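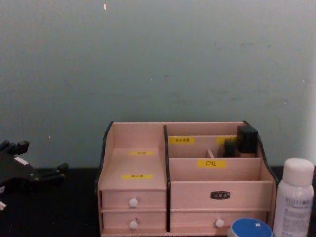

About Dudent

Dudent is a private training school for office administration, located in the Medina district. The school prepares adults for work as receptionists, records clerks and administrative assistants in medical practices, law offices and public agencies. It admitted its first class in March with 13 students and now enrolls 115 in each term.

Our Mission

The school exists to give working adults a practical qualification at a fair price. Instruction is offered in the morning and in the evening, and the same teachers serve both sessions. No prior office experience is required for admission.
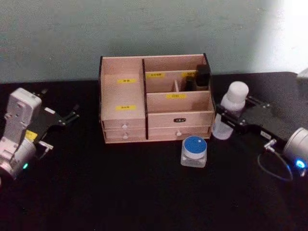 The core program covers business writing, filing and records retention, telephone practice, scheduling, and basic bookkeeping. Students who complete it may continue to the advanced certificate, which adds payroll and the handling of confidential records. Each student completes a supervised placement of 2 weeks with a local employer before graduation.

Our History

Dudent began as the staff training department of Zalutik, a supplier of printed forms and ledgers. When the company closed its retail branches, the department was reorganized as an independent school and kept its teaching staff. The Vulerura Reading Room, opened later on the second floor, holds 815 titles – most of them given by former students and their employers.

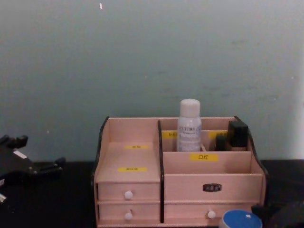

Governance

The school is directed by a board of governors drawn from local employers and graduates. The board sets tuition, approves the course of study and publishes an annual report, copies of which are held at the front office.

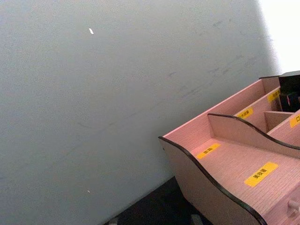 Admissions

Applications for the spring term are accepted until 15th January. Applicants should submit a completed form, proof of identity and one letter of reference. Tuition may be paid in full or by monthly installment – the front office will provide a schedule on request.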